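Budgeting for the Bench: How Mernholm Planned Its First Automation Purchase

August 9, 2018

When Mernholm, a contract packing and light assembly firm in Nirnutdale, approved money for automation, the first draft of the budget had one line on it. The line read "robot." By the time the purchase plan was signed off, it had grown to three pages, and the arm itself had become one of the smaller concerns.

The experience is a common one among mid-sized employers. A quotation for equipment is easy to obtain and easy to compare. The costs that surround the equipment are spread across departments, and many of them fall due before the machine is delivered. Mernholm's planning group found that 70 percent of its eventual budget lay outside the arm and its controller. Tables, lighting, electrical work, spare fingers, guarding, training hours and the preparation of task data all required their own entries.

The firm chose to begin with hand-held grippers. These tools carry the same style of fingers that a mounted arm would use, and an operator can take them to an ordinary table and work through a task at a normal pace. The approach allowed Mernholm to study reach, finger shape and table layout while the larger purchase was still under review. The project was given the name Kellosix and was assigned a single bench.
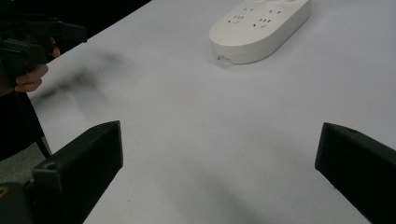
Bench work under the Kellosix project, with a four-outlet power strip on the table.

Small household and office goods make up much of the trial stock. Power strips were placed on the list early. They are smooth, rounded and wider than many of the items the firm packs, and those with cords attached raise questions of handling that a plain box does not. A supplier's demonstration will seldom include an item of this kind. The planning group now asks each bidder to work with goods from Mernholm's own shelves before a price is discussed.

The hand-held sets were bought through Mets, a regional equipment dealer, at $3000 each. The firm purchased 3 sets, two for daily use and one as a spare. Fingers and fasteners were listed separately as consumables, and the finance office agreed to treat them as an operating expense. That decision spared supervisors from filing a capital request each time a worn part had to be replaced.

Cabling received more attention than had been expected. An early floor plan showed the bench against a wall with one outlet nearby. After the first weeks of work the plan was revised to include additional outlets and a marked route for cables, so that operators could move their arms freely over the table.

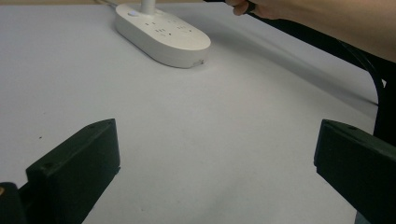
Open gripper fingers at the near side of the table, with the power strip beyond.

Staff time remains the hardest figure to forecast. Mernholm budgets operator hours in blocks and reviews them monthly, with a reserve for repeated sessions. The arm, when purchased, will be written down over 5 years. The task records prepared at the bench have no such schedule, although the firm regards them as an asset and expects to use them with whatever machine follows.

Bids for the mounted arm will close in December. Each must list installation, service visits and replacement fingers as separate items, and the firm will not consider a proposal that gives only a total.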